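How to test whether a robot can tidy your desk (and what to expect when it tries)

I get asked the same thing every time I mention that I spend my evenings with robot arms: can they do the washing up yet? No. Can they tidy a desk, though? Sort of, on a good day, if you set the job up properly. So this is my way of setting it up, for anyone who has got hold of a pair of small arms and wants to find out for themselves.

I'm assuming you've already got both arms moving and can steer them by hand. If not, sort that first and come back, I'll wait.

Step 1. Pick one boring chore

"Tidy the room" is hopeless. I started there in August and wasted most of the month. Choose something you could explain to a child in one sentence. Mine is "put the phone on the stand". It sounds like nothing, but a phone is thin, slippery and flat against the table, so there's hardly anything for a two-finger gripper to get hold of. You and I slide it to the edge or get a fingernail under it without thinking. An arm has to be taught that, over and over.

Step 2. Decide what counts as done

Write it down before you start, or you'll be generous with yourself later (I always am!). For me the phone has to be standing in the holder, screen facing out, and still there after both arms have let go. Leaning on it for a second and sliding off is a fail. My friend Catalina Alarcón keeps the score when she's round and she is much stricter than me, so I trust her numbers more than mine.

Step 3. Record yourself doing it

Steer the arms through the whole job, start to finish, and save every go. My first batch was 100 and the arms learned almost nothing from it except how to hover. At 300 they began to get somewhere. Don't do them all in one sitting — you get tired, your movements get sloppy, and the arms copy the sloppy ones just as happily as the good ones.

Step 4. Make a mess on purpose

Once the simple version works, spoil it. Add more phones than you need, turn them to different angles and throw in a few bits that don't belong. A desk in real life is never one phone on a clean surface. I keep a roll of tape and a pale blue sponge in with the phones, and I let the sponge overlap the tape, as things do when you dump them down.

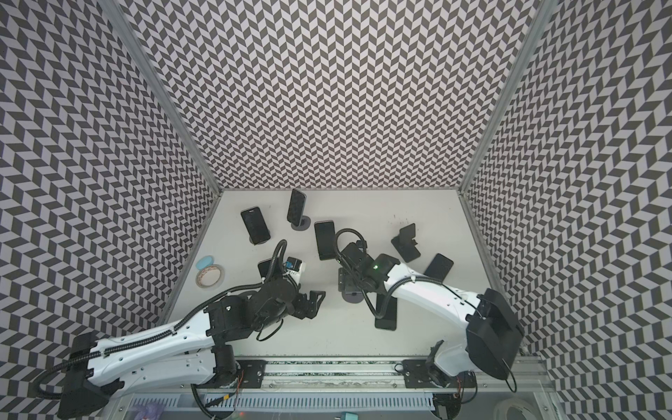

Step 5. Run it and keep your hands to yourself

Do 20 goes if you can bear it, and shuffle everything between them. Resist nudging a phone half an inch to help. My last proper run gave me 7 good ones, and most of the misses were the gripper pushing a phone along the table instead of lifting it.

Step 6. Compare it with doing the job yourself

Time one phone by hand, then time the arms. Mine are painfully slow, and that's before you count the evenings spent on Step 3. The whole lot has cost me roughly £4,000 as well, so as a tidying service it's terrible value. As a way of learning how clever your own fingers are, I've loved it.

Next I'm trying the same six steps with folded tea towels. If you've had any luck with cloth, do leave me a comment, and tell me which gripper fingers you used.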